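Skekgate Comedy Cellar: pre-show safety checklist, with comments

1. Fire exits (2). Both clear. The left one was propped open with a joke book, now removed - it had never held anything up before.

2. Capacity. Licensed for 200, chairs set out for 179. Tickets sold: 44. Pass.

3. Tables. Check for wobble and splinters. One wobbles. The comic from Tamayo has asked to keep it, as he has four minutes of material on it.
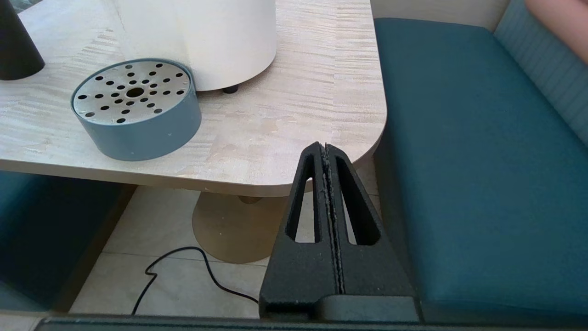

4. Stage edge. White tape renewed. Acts are still told "mind the step" and still do an impression of someone falling off it.

5. Microphone lead. Taped down. Jumard tester shows no fault, so the buzzing during the parrot joke was the audience.

6. Props. No naked flames, no live animals, no custard on the stairs. The Fulleo double act has signed for the custard. 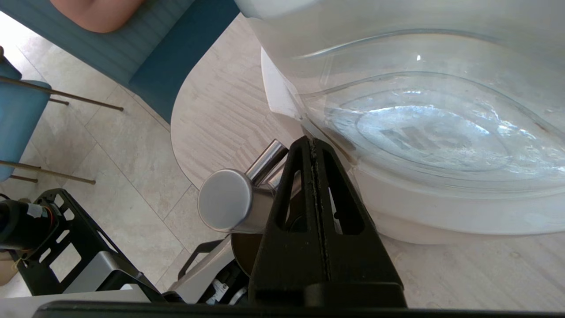

7. Heckler's corner. Lighting adequate. Loose items taken away, including the bread rolls.

8. First aid box. Plasters low. Reorder before December, when the puns start.

Next check: 6.30 pm, before doors.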